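Workroom Diary, Trumer House

Entry for 1/19/20

The workroom was opened at the usual hour and the day was given over to the artificial flowers. The House was closed to guests, the front hall having been reserved for floor polishing, and the workroom therefore had the use of the long vase and the whole of the pink stock without interruption. The purpose of the session was to settle the arrangement for the reception table, which must be in position before the February visitors arrive, and to review which bunches remain fit for display.

Weather gray, with light rain until noon. The corridor heater was reported again. The request for repair is still open under number 3924 and no date has been given.

## Stock and condition

The stock book stands at 1616 stems, carried forward from last year's closing entry. That total includes everything in the upstairs closet, and the figure should be treated as a bookkeeping total until the closet has been gone through. Only the Grastivitz roses, the Rweyemamu peonies and the mixed pieces left from the old dining room were brought into use for this session. The remainder stayed in their boxes.

The Grastivitz roses continue to give good service. Their petals hold their shape in storage and the color has kept well away from the windows. The principal difficulty is the stem. The makers have chosen to imitate thorns, which is agreeable to look at and inconvenient in practice, as the raised points catch on neighboring leaves whenever a bunch is drawn out of its box. A bunch should be taken low on the stems, below the foliage, and lifted straight up. Pulling by the heads has already cost the House several buds, and the practice is to stop.
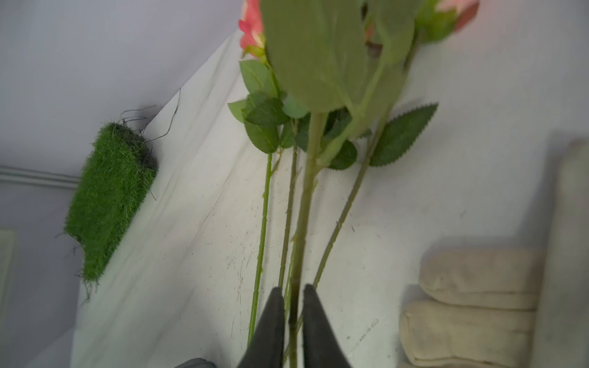 *Pink roses, with imitation thorns along the stems. To be lifted from below the leaves.*

The serrated leaves were examined for dust. Where the surface was dull, a soft brush was found sufficient. A damp cloth was tried on one spray and left the leaf streaked, and this method is not recommended. The spray has been put aside for a position where only its front will be seen.

It was also noted that the leaves near the top of a bunch tend to spread across the blooms after long storage. They may be bent back by hand a little at a time. Forcing them in one movement loosens the collar under the flower. Two collars were reset with clear adhesive and left overnight on the shelf.

An inquiry was received by telephone concerning the use of fresh flowers on the reception table. The position of the House is unchanged. Fresh flowers are ordered for the dining room and for services of remembrance, and artificial flowers are used wherever an arrangement must stand longer than a week. The caller was informed accordingly and expressed no objection.

## The mixed bouquet

Before any stems were assigned to the vase, the colors were considered together as a single bouquet. This step was omitted in the autumn, with the result that the hall arrangement was all one shade on the side facing the stairs and had to be taken apart on the morning of the event.

The mixed bouquet has considerable merit. The large peach-orange cabbage rose draws the eye first and should be allowed to do so. The coral and reddish-orange roses sit comfortably near it. The two turquoise-blue peonies at the base were the subject of some doubt when they were acquired, being a stronger color than the House generally keeps, but low in the bouquet they are a success, and they relieve what would otherwise be a very warm group. The deep pink rose at the top gives height. The small peach-pink roses under it soften the change from one level to the next.

The white rose with the bluish tint was less easily placed. Beside a clean white it can appear faded. Beside pink it looks intentional. It is therefore to be entered in the stock book with the blues, and the person setting out the next arrangement is asked to look for it there.

The green turf mat was left toward the back of the table. Its edge sheds dark threads onto the marble pattern, where they show badly. The mat is to be trimmed and, if shedding continues, withdrawn. It should under no circumstances be carried through to the reception table in its present state.

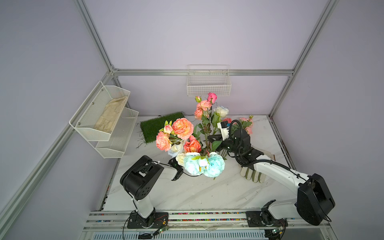 ## The tall vase

The dark glass vase was selected over the white ceramic one. The deciding consideration was the stems. Artificial stems are seldom attractive in clear glass, and the ceramic vase has a mouth so wide that the flowers fall outward unless the neck is packed with foam. Dark glass softens the view of the lower stems, and the proportion suits a tall arrangement.

The order of work proposed for this vase is as follows, and is recorded so that it may be repeated:

1. Establish the height with the tallest stem, preferably one ending in a small pink bud.
2. Set the larger blooms below it, keeping the strongest coral away from the exact center.
3. Add the pale blue flowers in the upper part, where they lighten the outline.
4. Fill with leaves last, and only where wire or bare stem can be seen from a seated position.

The height was a matter of discussion. The reception table is used by guests signing the register, and an arrangement that obliges them to lean around it has been the cause of complaint. On the other hand, a short arrangement is lost against the paneling. The present height was accepted for the trial, with the understanding that the vase will be moved to the end of the table, away from the register.

Stems not wanted in the vase should be kept to one side with their ends together. They were lying loose across the marble for part of the session, and it is difficult in that condition to see which lengths are available. A shallow tray is to be obtained. The wire basket on the wall is not deep enough for full stems and should be reserved for ties, tape and small tools. 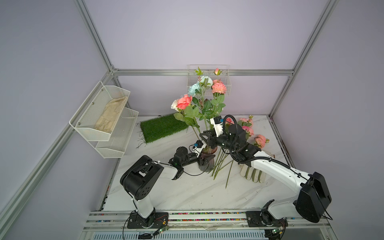
Clomum, consulted by letter earlier in the month, gave the opinion that a tall vase of artificial flowers ought to be weighted with clean gravel to one third of its depth, and that any arrangement intended to stand for more than 20 days should be lifted out and dusted once in that time. The letter added that pale blue fades sooner than coral under electric light, and advised against placing the vase beneath the reading lamp.

The advice on gravel is accepted. A bag of washed gravel was priced with the garden supplies and will be charged to the decorations account, which has 275 dollars remaining for the quarter. The advice on dusting is accepted also, subject to the hall schedule. With regard to the lamp, the House is not in a position to move it, the outlet being fixed, and the vase will go to the opposite end of the table. This coincides with the arrangement already proposed on account of the register.

## Trial of whites and blues

The second part of the session was directed to the balance between the white roses and the pale blue. The hall walls were repainted last spring in a tone much colder than the old one, and white flowers set high against them have a tendency to disappear. The recommendation is that white roses lean outward at the side, where they fall in front of the dark paneling, and that pale blue be carried above them. A coral-pink rose on the opposite side supplies the weight.

This version was preferred. It has a clear outline from the door and does not rely on a large number of blooms. The small reddish-pink sprigs among the leaves are useful for connecting the coral with the bud at the top, although too many of them give a restless effect, and the temptation to add one more should be resisted.

The bouquet of pink roses was kept whole and in reserve. It may be wanted for the upstairs landing, where the console has stood bare since the clock went for cleaning, and there is no reason to break up a bunch that is already well balanced.

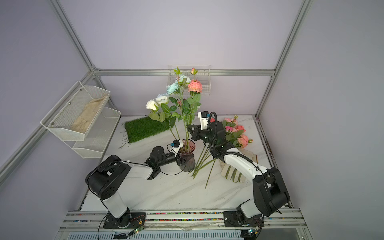 It remains to decide whether the landing and the reception table should match. The view taken for the present is that they should be related in color and different in form, the landing being seen only in passing. A low round bowl would be suitable there. The bowl from the music room is available provided that the chip in its rim is turned to the wall.

Work gloves should be returned to their drawer in pairs. Cut ends of wired stems are sharp, and gloves are to be worn whenever stems are shortened. Shortening is in any case to be kept to a minimum. A stem once cut cannot be used again for height, and the House has few long ones left in pink. Where a stem is too tall for its place, the lower part should be bent into a loop inside the vase, and the gravel will hold it.

The following matters are carried forward:

- Gravel to be bought and rinsed before use.
- Turf mat to be trimmed outside, over paper.
- Stock book to be amended for the bluish-white rose.
- Tray for loose stems, long enough for the Grastivitz roses.
- Rweyemamu to be asked whether the turquoise peony is still supplied singly. The last price list showed it only by the box.
- Heater, as above.

The lights were put out at a quarter to six. The key was returned to the porter's desk and signed for. Floor polish in the hall was still tacky near the stairs, and the side passage was used on leaving.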